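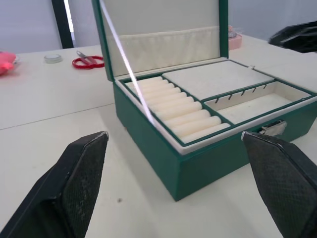

Green jewellery box, what goes where?
Board: Storage and Tidying

fivo_knits
Posted 2024-01-05
I got one of these dark green boxes in the sales and can't settle on a layout. Mine has the ring rolls on the left, a padded section at the back, and an open compartment with little hooks for chains. There's a pocket in the lid as well. I own a lot of earrings and hardly any rings, so the ring side is wasted on me. Has anyone taken the rolls out?

paisan69
I wouldn't. Leave the rolls in and push your studs down between them. They grip well enough if the backs are on. I've kept 18 pairs that way in an old Mavel box and it's fine.

Solène Arnaud
Disagree with paisan69. Studs with long posts mark the fabric. I keep the rolls for rings and put earrings in the padded section, in a small pouch. This is the layout I mean, with the clasp side facing you: 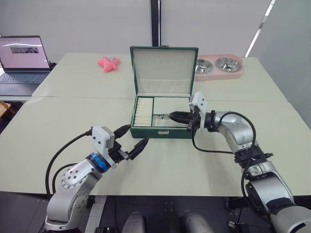

Ring rolls on the left, lined compartments on the right.

fivo_knits
Thanks. Bracelets in the front one, then? The hooks look too small for anything chunky.

Solène Arnaud
Yes, bracelets in the front. Fine chains only on the hooks, and do the clasp up first or they slide off.

bindell_bay
If you have a lot of earrings, clear it out and start over. An open section takes small trays, and you can lift one out to get at what you want. Measure the inside before you buy any. I didn't, and mine sat up on the divider and the lid wouldn't shut.
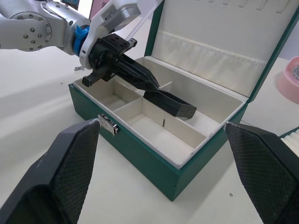

Photo: M. Collet / Bindell Storage Forum

The lid pocket is better for flat things like cards of studs or a polishing cloth. Heavy stuff in there makes the lid drop.

paisan69
Still say that's a lot of fuss for earrings.

fivo_knits
Might try it both ways over the weekend. Last question, how do you clean the outside? Mine is that smooth green stuff and it shows every fingerprint. I'm going to clear the craft table and do it properly.

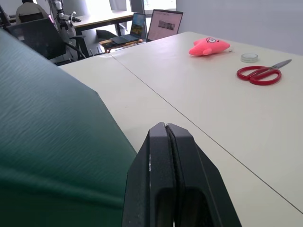 Monique Collet
Damp cloth, nothing else. I used a spray cleaner on mine last March and it took the shine off one corner. Dry it straight away and leave the lid open for an hour before you put anything back.

bindell_bay
Agree on the cloth. Go easy near the clasp.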